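**Ernmont publishes setup and service routine for its Ellia bench packing cell** 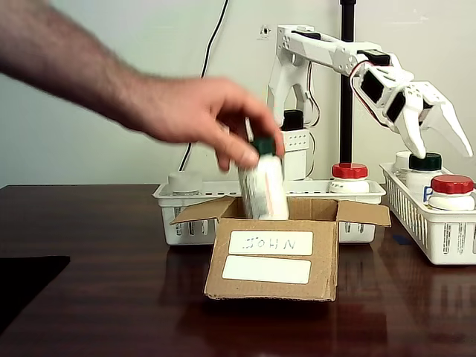 *Photo: Ernmont / Panagiotis Kalogeropoulos*

INHOLM, 27 November 2025 - Ernmont today released the full setup and service routine for Ellia, its small tabletop arm for sorting and packing bottles. The routine covers mounting, teaching, daily checks and servo replacement, and is free to download for anyone who owns or is building a cell.

Ellia is an arm made of white plastic brackets and black servo motors, with a two-fingered gripper. It works from open baskets on an ordinary table. The new routine asks the operator to place the carton and baskets first, by hand, and to put a bottle in the carton before any position is taught. Tape on the table then marks where a basket belongs, so it can go back to the same spot after cleaning.

"Most of the service calls we get are about a basket that moved," said Tudur Samuel, who leads support at Ernmont. "The arm goes where it was taught. If the basket is an inch off, the fingers land on the cap and push."

Teaching a new layout takes 6 positions: home, two above the baskets, one at grip height, one above the carton and one at release. Operators are told to run the sequence with the gripper open and no bottles before running it loaded.

Wear is handled by cycle count. After 800 cycles the operator checks the bracket screws and looks over the wires at the wrist, which need enough slack to turn with the joint and should never rub on a link. After 2,000 cycles the wrist servo is taken out and its output gear inspected. Ernmont recommends keeping one spare servo on hand - all joints use the same part.

A replaced servo has to be centered before the horn is screwed on. The routine gives the steps for this, along with a short test in which the gripper closes on a capped bottle at 80 percent of normal speed.

"We wrote down what we do on our own bench, in the order we do it," said Kalogeropoulos, the engineer who prepared the document. "There was an older version, but it left out the centering step, and people had to call us for it."

The routine applies to all Ellia arms. Owners of the earlier Lloyd arm can use the sections on layout and wiring, but the servo section does not apply to that model.

Printed copies can be requested from Ernmont support in Inholm.

**Press contact:** Tudur Samuel, Ernmont, Inholm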